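Search this journal Search Advanced search

Home Current issue Archive For authors About

3. Kitchen layout and reported ventilation use in rental housing

3.1 Sample and survey instrument

The survey covered 356 rental units in the towns of Zenelley and Ellery. Units were drawn from the property register by street block, and one adult per household completed the questionnaire. Units with shared kitchens were excluded, as were units in which the cooking appliance had been replaced during the previous year. The fieldwork was directed by Lalit Yadav and ran for one heating season, beginning in January.

The questionnaire had two parts. The first recorded the fixed features of the kitchen: type of cooking appliance, type of exhaust device, whether the exhaust was ducted outdoors or returned to the room, and the distance from the cooking surface to the nearest window that could be opened. The second asked how often the respondent used the exhaust device when frying, boiling, and baking. Answers were given on a five-point scale from "never" to "always." Respondents were also asked why they left the device off, with space for a free answer.

3.2 Classification of exhaust devices

Devices were sorted into three classes. Class A comprises canopy hoods with a separate fan. Class B comprises microwave ovens mounted over the range with a built-in fan. Class C comprises wall or ceiling fans placed away from the cooking surface. Where a unit had more than one device, the one nearest the cooking surface was used. Class B presented the greatest difficulty, as the same model may be installed in either ducted or recirculating mode and the difference is seldom visible from the front. In these cases the interviewer consulted the landlord's installation record. Where no record was available, the mode was coded as unknown and the unit was kept in the analysis of use but dropped from the analysis of ducting.

The vertical clearance between the cooking surface and the underside of the device was measured with a steel tape. Front coverage, meaning the share of burner depth lying under the device, was computed from the same visit. Coverage matters most for Class B, where the body of the appliance is often shallower than the cooktop and the front burners may lie outside the capture area.
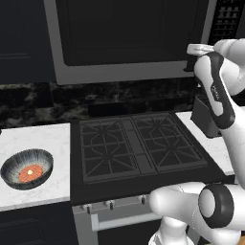 Figure 2. Class B arrangement: microwave mounted over a black gas cooktop. Computer-rendered view.

Reported use was lower in Class B than in Class A for all three cooking methods, and the gap was widest for boiling. Noise was the reason most often given in free answers for both classes. Respondents in Class B units also wrote that they did not know the appliance contained a fan, a response that did not occur in Class A. Noreen Ó Gríofa coded the free answers independently of the first coder, and disagreements were settled by discussion before the classes were compared.

Ducting mode had little bearing on reported use. Tenants in recirculating units ran the fan as often as those in ducted units, although only the latter removes moisture and combustion products from the dwelling. It follows that reported use should not be read as a measure of air exchange. The window distance recorded in the first part of the questionnaire was entered as a control and did not change the ordering of the classes.

3.3 Limits of the self-reported data

All use data are self-reported. No fan was metered, and the results cannot be adjusted for respondents who overstate use. The Fakine scale, applied in earlier work on household heating, was considered as a correction but requires repeat interviews, which the budget did not allow. Class C contained too few units in Ellery for a comparison between towns and is reported for the pooled sample only.

Contact the editorial office | Copyright Borkidance Press, November 2022 | Back to top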